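Went to the open day at the Skirel robotics hall in Haltville. I was promised the future and a sandwich. Thread, because the drive home was long and I wasn't the one driving.

First stop was the sign-in desk, where a tablet asked for my name, employer and "automation goals." I put "see a robot." It let me through.

They gave out visitor stickers with numbers on them. I was 933. I'd like to meet 932 and find out whether they also got the safety glasses with one arm.

The opening talk was on a platform called Emasska, which plans the arm's movements. The speaker said "seamless" so often that the man beside me started nodding along to it like a drummer. There was a slide with a brain on it. There is always a slide with a brain on it.

Then the Widmer cell, which is what I'd come for. One arm, one gripper, one job: pick up plastic bottles and put them in a bin. My nephew does this for a nickel apiece and complains the whole time, so the bar was set.

The operator, Anneliese Albers, had the best line of the day. Somebody asked her what the hardest object in the world was for a robot to pick up and she said "whatever the visitors brought."

She wasn't kidding. You were allowed to hand over your own bottle. A kid offered one he'd stomped flat and the crowd went quiet the way it does at a penalty kick.

Clear plastic is a pain, apparently. A camera looks at it and mostly gets whatever is behind it, bent. Paint the same bottle orange and the thing is easy. I asked if they could just paint all the bottles orange. I was thanked for my question.

Our group got 14 tries. I kept score on the back of the brochure: 5 misses. One of those I'd call a philosophical disagreement between the arm and the bin.

The kid's flat one went in first time, by the way. Huge applause. He looked disgusted.

What I liked is that they didn't hide the misses. No music, no video of a sunrise. The arm went in, closed on nothing, backed up, thought about it, went in again. I've had coworkers with less composure.

Less good: the arm is slow. I ate the entire promised sandwich during one pick. (Egg. Fine.) When I asked about speed I was told it's "tuned for the open day," and I'm going to use that phrase about myself from now on.

They're doing another one in September with 2 arms working the same bin. I've signed up, mostly to see who they blame.

Last one from me. They had the wrist camera up on a screen beside the cell, so you could watch the bottle from the arm's side of things. Best seat in the building.
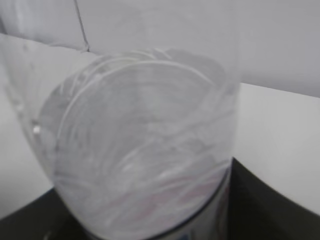
Bram: we looked at one of these for our sorting line and clear plastic was the whole problem there too, everything else it handled fine. Did they say if it copes when the bottles are piled on top of each other, or was it one at a time all day?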